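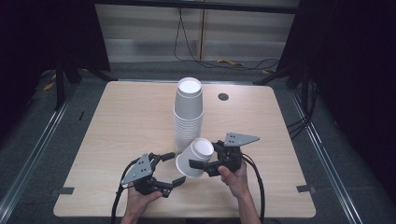 Drarkine invites applications from adults who wish to take part in the evaluation of Parlow, a paired set of hand-held grippers with which a person carries out ordinary table-top tasks so that a robot arm may later be taught to do the same. Participants work standing at a table, with one gripper in each hand, and repeat short tasks using everyday objects. Some of these are very simple in appearance, such as holding a single white paper cup between the black fingers of the right-hand gripper in front of a tall stack of the same cups, and they call for more patience than strength. The evaluation is being carried out at our Girwood premises ahead of the release of Parlow to schools, colleges and small workshops, and its findings will decide what is changed in the product before that release.

Purpose of the evaluation

Parlow has so far been used mainly by the people who designed it. They know how far the fingers open, how the cables are best laid and how quickly a hand may be moved before a recording is spoiled. Customers will have none of this knowledge on the first day. Drarkine therefore wishes to learn how long a newcomer needs to become comfortable with the grippers, which parts of the printed guide are misread, and whether the handles suit hands of different sizes.

An earlier round held in October produced 1,003 recordings, all of them made by members of staff. These are suitable for testing our software but tell us little about first use. The present call is open only to persons who have not handled Parlow before.

What participants will be asked to do

Each participant will attend three sessions. A session lasts two hours and includes one break of 15 minutes, with shorter rests whenever they are asked for. The first session begins with the guide, which participants read alone and without help from staff. The remaining time is given to the tasks themselves, which include:

taking one paper cup from a stack and setting it upright on the table
placing a cup back on the stack
folding a small cloth in half, and in half again
passing a light object from the left gripper to the right
sorting pegs into two trays

A task is repeated until the session leader asks the participant to move on. Cups will be dropped and cloths will slip; such attempts are kept and are of use to us. Participants are not in competition with one another and no score is given to any person. At the end of each session there is a short written form, followed by a conversation of a few minutes with the session leader.

The third session differs from the first two in that participants set up the grippers themselves, following the guide, before any task is begun. Staff will step in only where safety requires it.

Who may apply

Applicants must be aged 18 or over and able to stand at a table for up to 30 minutes at a time. A height-adjustable chair can be provided for those who prefer to sit, and this should be stated in the application so that the table may be set accordingly. No knowledge of robots, computing or engineering is needed. We particularly welcome applications from left-handed persons, from persons with small or large hands, and from those who work with their hands in kitchens, laundries, shops or care.

Persons who have had an injury to the hand, wrist or shoulder within the past year are asked to speak to us before applying. The following may not take part: present and former employees of Drarkine, members of their households, and anyone employed by a supplier of parts for Parlow.

Places are limited to 11 participants. Where more suitable applications are received than there are places, selection will be made so as to give a fair spread of age, hand size and working background. Applicants who are not selected may ask to be kept on a list for later rounds.

Payment and expenses

Participants receive a fixed payment for each session attended, at the rate given in the information sheet, together with the cost of travel by public transport within the Girwood area. Payment is made by bank transfer after each session and does not depend on the number of tasks completed. A participant who leaves part-way through a session will be paid for the whole of it.

Recordings and personal information

The cameras used in the evaluation record the table, the objects on it, and the hands and forearms of the participant. Rings, watches and bracelets should be removed before a session, and a locked drawer is provided for them. Tattoos or other marks which a participant would prefer not to have recorded may be covered with a sleeve supplied by us.

Recordings are stored under a number and kept apart from names and contact details. They will be used by Drarkine to improve Parlow and may be shared with our design partner, Dela Peña, under a written agreement. They will not be used in advertising unless separate consent has been given — a refusal has no effect on selection or payment. Participants may withdraw at any time, and may ask for their recordings to be deleted up to the date stated on the consent form.

How to apply

Applications should be made in writing, by post or by the form available from our reception desk, and should include:

full name and a daytime telephone number
the hand normally used for writing
present or most recent occupation
any needs relating to access, seating or rest
times at which the applicant is not able to attend

Applications must reach us by 7th November. They should be addressed to Zainab Iyamu, Participant Office, Drarkine, Girwood. All applicants will receive a reply, and those selected will be sent the information sheet and consent form at least one week before their first session.

Questions about the tasks or the equipment may be put to Bukola Olaniyan, who leads the evaluation. Applicants who would like to see the room and try the handles for size before applying may arrange a short visit through the Participant Office. A visit of this kind does not count as previous use of Parlow, provided that no task is attempted.

Large-print copies of this notice are available on request.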